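Progress report to the Brudier Fund
Small Workrooms Program, Hestunby
October 2019

This report covers the period since our last one in June. It follows the headings in the grant agreement, except that we have put storage under heating, where most of the work on it was done.

Rooms open and rooms let

The program now manages rooms in two buildings, Vídalín House and the old school on the hill. The top floor of Vídalín House opened to tenants in July, two weeks later than planned. The delay came from the fire doors. The first set was delivered with the closers on the wrong side, and the supplier took them back and sent new ones at no charge to the program.

Tenants used the rooms for a total of 2,415 booked hours over the period. This is the figure from the booking calendar and it doesn't include tenants on monthly leases, who come and go with their own keys. We received 196 inquiries, most of them by email. A good number asked for space we don't offer, mainly garages and rooms with a sink. We have added a line to the web page saying which rooms have water, and the inquiries since then have been easier to answer.

Monthly leases are still what people want most. The hourly rooms are busy on weekday mornings and quiet after three. We tried a lower afternoon rate in August and it made little difference, so we went back to one rate for the whole day. The calendar was confusing enough with two.

Floors and general condition

The floors in Vídalín House were a concern in the original application. The surveyor's advice was to keep the wood where it was sound and patch where it wasn't, and we have followed that. The boards were firm in all rooms except the one by the back stairs, where an old radiator leak had got under them. That room was lifted, dried, and relaid. The work took nine days and the room stayed off the calendar for the rest of the month so the finish could harden.

Cleaning is a weekly contract and covers the halls, stairs, and shared kitchen. Tenants look after their own rooms. We changed the wording of the lease in June to make this clearer, and we now leave a broom and a dustpan on each floor. 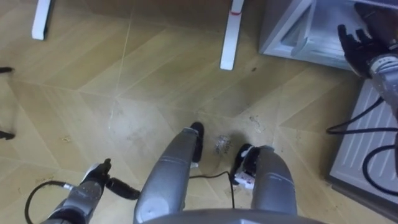 Wood floor in a workroom, with dirt and a little debris.

The budget for floor repairs was set at a flat sum per building. We have spent most of the Vídalín House share and very little of the share for the old school, where the floors are concrete with linoleum on top. We would like to move the difference across. A separate request is attached to the financial statement.

Heating and storage

Kuvden finished the heating survey in both buildings. Their report is long and we have sent it to you in full, but the main points are these. The boiler in Vídalín House is sound and should last several more winters with regular service. The pipes to the north rooms run along an outside wall with no lagging, and the rooms at the far end never get properly warm. At the old school the boiler is too large for the building and switches on and off all day.

We asked for prices for lagging the north pipes and for a new controller at the school. The lagging came in at 2,932, with labor, and fits inside the repairs line. The controller doesn't fit, and we have left it for next year's budget. In the meantime Kuvden reset the timer so the school heats up an hour earlier and shuts off at six.

While the pipe covers were off in the basement we cleared two storage bays that had been full since before the program took over the building. They held paint, broken blinds, and several boxes of ledgers from the shipping office that used to be there. The ledgers went to the town archive.

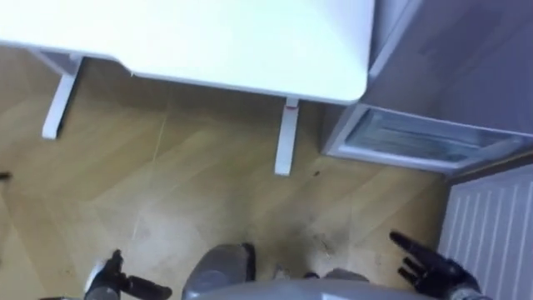

The bays have been painted and fitted with locks, and five tenants share them now. We charge a small monthly fee for this. It wasn't in the income forecast, and it shows in the statement as other income. A third bay could be cleared in the same way, but the electrical panel is behind it and the electrician wants a clear path kept in front of the door.

Noise

Noise is the subject we hear about most. The walls in Vídalín House are brick between some rooms and thin plaster between others, and there is no pattern to it that we can find on the drawings. We moved two tenants at their own request. One of them works on the phone for most of the day and is now at the end of the hall, next to the meter closet.

We also put felt seals on the doors of the first floor. They cost 265 for the whole floor and were fitted in an afternoon. We asked tenants on that floor for their view a month later. 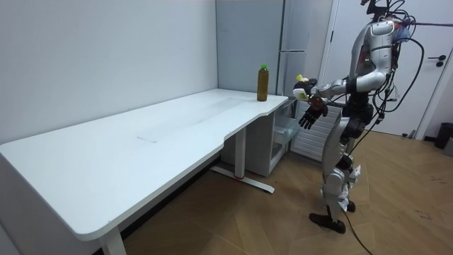

One tenant wrote back that the seals had helped with voices in the hall but did nothing for the sound of chairs upstairs, and asked whether the program would consider rugs. The same reply said the door was now hard to pull shut with both hands full. Two others made the same point about the doors, and we have trimmed the felt on those three.

We have no budget line for rugs. We are asking the upstairs tenants to put pads on their chair legs first – the hardware store in Hestunby sells them by the sheet – and will see how things stand after the winter.

Next period

The lagging will be fitted in the first two weeks of November. Kuvden need access to every north room for part of a day, and tenants have been given the dates. The front door lock at the old school is due for replacement, and the new keys will go out with the December invoices. We still have no answer from the town about the bicycle rack. The permit office has the drawings and has asked for one more copy, at a larger scale.

Leases for four rooms end in January. Three tenants have said they will renew.

Small Workrooms Program, Vídalín House, Hestunby | Contact | © 2019 | Back to top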